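Part-Time Drivers and Dispatchers Wanted, Costilton

Tromomach Cars is hiring for the fall and winter. We run taxis and pre-booked rides in Costilton and the nearby towns, and we need drivers for evening shifts and two dispatchers for the phones.
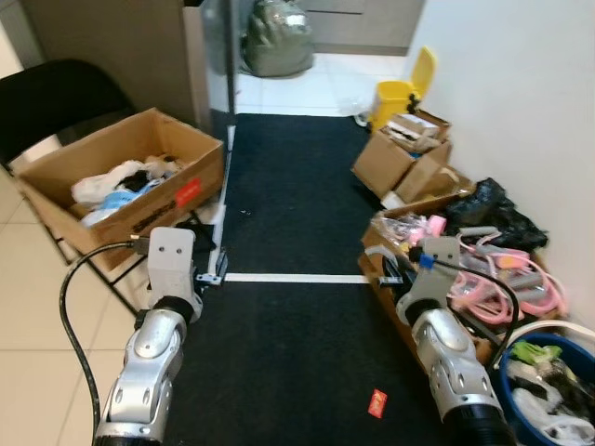
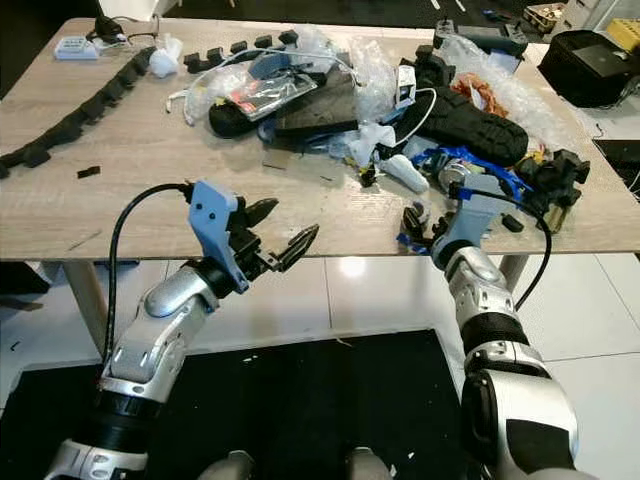
The floor mat, and the wood-grain table with things on it.

Drivers
You need a full driver's license, a clean record for the past two years and a good knowledge of local roads. We provide the car, fuel and insurance. Shifts are up to 30 hours a week, and most of the work is station pickups, school runs and trips to the Castellanos medical center. You will help passengers with bags and walkers when they ask.

Dispatchers
You will answer calls, take bookings and send cars out by radio. Typing matters more than taxi experience. Training is paid and takes 80 hours, split between day and night shifts. The night shift ends at 6 a.m.

All staff must pass a background check. We pay for it. Drivers also take a short road test with us, out to Tirkanska Road and back in normal traffic.

Pay is hourly, with a higher rate after midnight and on public holidays. Drivers keep their tips.

To apply, send a short letter and a copy of your license (drivers only) to the Costilton office, or drop them off at the front desk. Please put reference 527 on the envelope. Applications close 01/09/2022. Road tests will continue through November for anyone placed on the waiting list.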